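Zirkela Community Forums > Kitchen & Table > Storage and Small Stuff

Thread: Light blue bowl or no light blue bowl?

semwal_sue
Posted 20th August
OK so I'm putting together a little table setup for the kids' corner and I keep changing my mind. I love a row of mismatched things along the back and then one bright white board in front so you have somewhere to put stuff down. My sister says it all has to match. I say no way!!
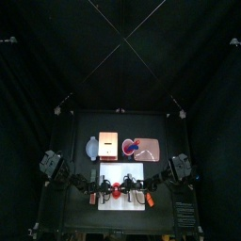
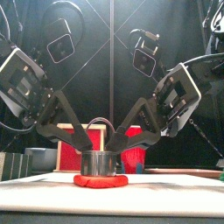
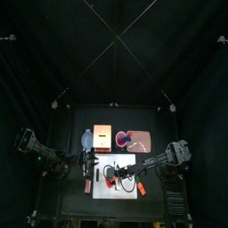 Page 7 of 41

crumbtray118
I'm with you on the mix. The pink cup with the white rim next to that copper-colored box in the first one is what sold me, I'd never have put those together and now I kind of want to. The blue bowl with the little tabs stays, in my opinion.

Foltetico
Gonna disagree. Pink cup, pink tray, copper box, blue bowl, and then a red thing on the board? Too much for me. I'd keep the bowl and the tray and put the rest in a drawer.

semwal_sue
A drawer!! You're as bad as my sister. What about the little steel pot in the second one though? I think a pot that size would be perfect for crayons (mine are in a Willex tub with a cracked lid).

Foltetico
The pot is nice, I'll give you the pot. Not sold on standing it on red modeling clay. At our house that stuff ends up in the rug.

crumbtray118
Clay comes off steel fine, just let it dry and pick it off. Rug is another story, yes.

oldpantry301
Has anyone looked at the light blue bottle in the third one? I like that you can see through it a bit. I used to keep one with a narrow neck like that on the sill and it was a pain to wash, so get a bottle brush first.

semwal_sue
Ooh good point about the brush. OK – bowl, pot, bottle, and I'm keeping a pink cup whatever anybody says. Will post mine when the shelf is up.

Foltetico
Still say drawer.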